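Taking a small robot arm to a library open day: what do I need to think about?

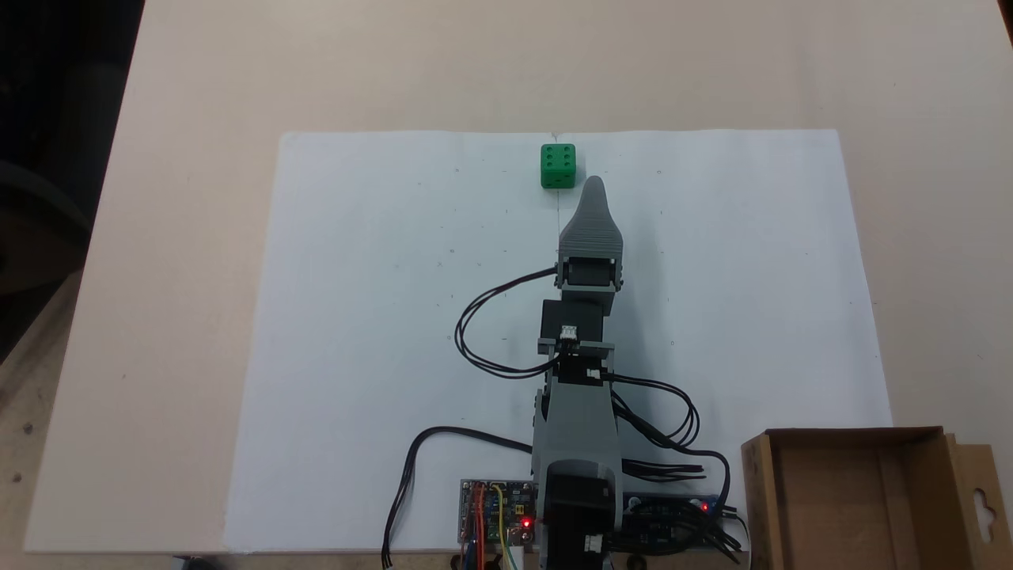 posted by moorhen_and_tea, Stillham, 2020-07-29

Hello all, and sorry in advance for the length, I do go on. Our little making club has been asked to do a table at the Rurnton library open day, and I've said we'll bring the desktop arm and have it pick up a die and put it down again, over and over, while people watch. It works nicely enough at home on my own table. What worries me is everything else. How close do you let children stand? Do you let them have a go? And is a die even a good thing to use, or will everyone just be bored after two goes? They tell us they had 624 people through the door last time, which made me feel slightly faint! We get one table and one wall socket. Any advice very gratefully received, especially from anybody who has done this with small people about.

barbosa_bench

What a lovely thing to be asked to do! I ran a table like this in May at the Zultell hall, with an arm of much the same sort, and I'd do it again tomorrow.

My main advice is to tape everything down. Paper, base, power lead, the lot. I had a big sheet of paper under mine and marked the pick-up spot in pencil, and within ten minutes a sleeve had caught the corner and the arm was closing its fingers on thin air a thumb's width from where the die was. If you draw your marks on the paper, the paper has to stay put, and so does the arm.

A die is a very good choice. Before each go, ask the children to guess which number will be on top after it's been put down. It will nearly always be the same one, if the grip is good, and that gets them asking why, and then you can talk about it for as long as they'll stand there (quite a long time, in my experience). Bring spares. I went with four and came home with one.

As for standing room, I put a strip of coloured tape on the table just beyond the furthest the arm could reach, and said hands stay behind the tape. Children are very good about this. It was the grandads who leaned over and pointed! Keep the boards and the plugs on your own side, and have one person who does nothing but watch hands while the other one talks.

Oh, and let it rest. Small servos get warm if they run all afternoon, so I did a short show and then a few minutes of chatting with the power off. People are happy to wait, and it gives you a chance to drink your tea while it's still hot.

gatepost209

Get an extension lead. And a switch you can reach without looking.

lark_in_the_loft

Agree with all the above. I'd add that I wouldn't let visitors drive it unless you've slowed it right down first. We let ours press one big button to start the routine and they were thrilled with that, some of them queued up three times. Do a full practice at home with somebody bumping the table now and then, as library tables can be wobbly things. Let us know how you get on!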